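Home / About / Who we are

About us

Hi, I'm Hanna Hladun, and I started Tendari with Monique Masson after we'd both spent far too long watching robots do the same tidy job in the same tidy lab. We wanted to see them cope with a kitchen that looks like somebody lives in it. So that's what we do now – we collect examples of everyday chores, and our customers use them to teach their robots.

How does it work? One of us steers the arm by hand through a job, start to finish, while everything it does gets recorded. Then we shift things around and go again. And again! A learning system needs to see a mug picked up from the left, from the right, from behind the kettle, with the light coming in and with the blinds down. We do up to 100 runs on a good day, fewer when Monique is fussy about the labels (she usually is, and she's usually right).

We've got 2 kitchens set up at the moment, and our library holds roughly 3,000 finished runs. The fumbles stay in too, marked as fumbles. Our first customer, Valtex, asked for those specially, and now everybody wants them.

People often ask whether you need an engineering degree to work here. You don't. Our best operator came to us from a bakery and had the hang of the controls by her first Tuesday. What you do need is patience, steady hands and a fair bit of tolerance for putting cups back where they were.

Dishes are our favourite job, and the hardest. Plates are flat and slippery, racks are full of wires, and every dishwasher has its own ideas about where things go. Jars and cups make it harder again, so we leave plenty of them on the counter.

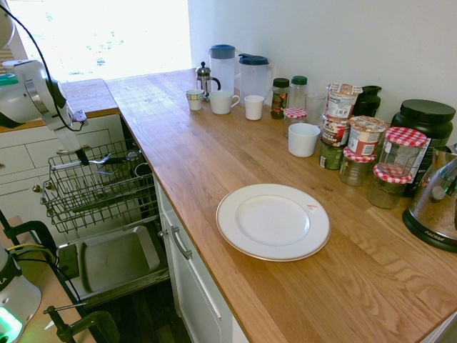 The arm over the open dishwasher, with a plate on the counter.

We're a small crew and we like visitors. If you've got a robot that needs practice, or a chore you'd love to see one learn, send us a note through the contact page. Mornings are best – by 3 we're usually up to our elbows in labelling.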